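Opinion > Automation > Safety

A silent fault deserves the same report as a loud one. At Planum, a handheld gripper lost its force limit one Saturday and gave no alarm.

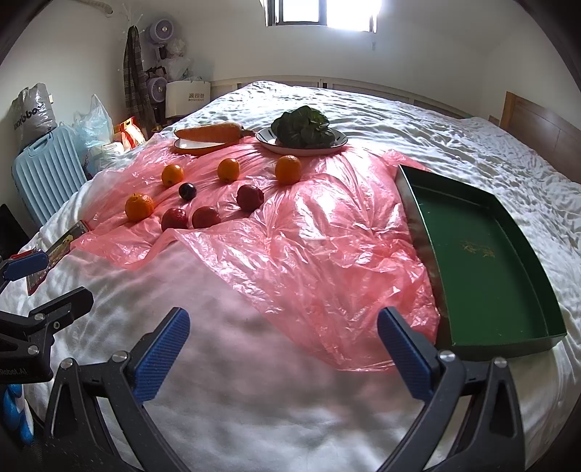 A handheld gripper over fruit and vegetables laid out on a bed.

Rodica Anghel logged 82 grasps before the fault was found. Management called it minor. We disagree. Bruised fruit is cheap, but a limit that fails unnoticed could injure a hand.

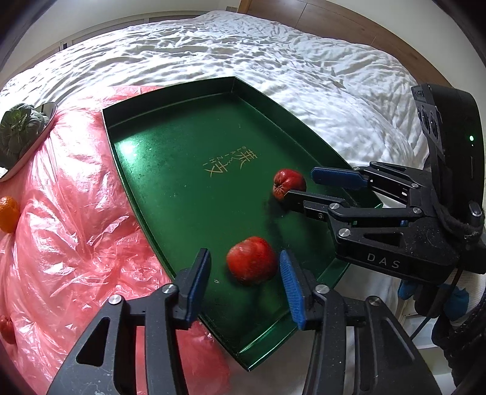
Firms should be required to disclose such faults within 80 hours.

Filed under: Workplace Safety, Robotics
14 shares | 3 comments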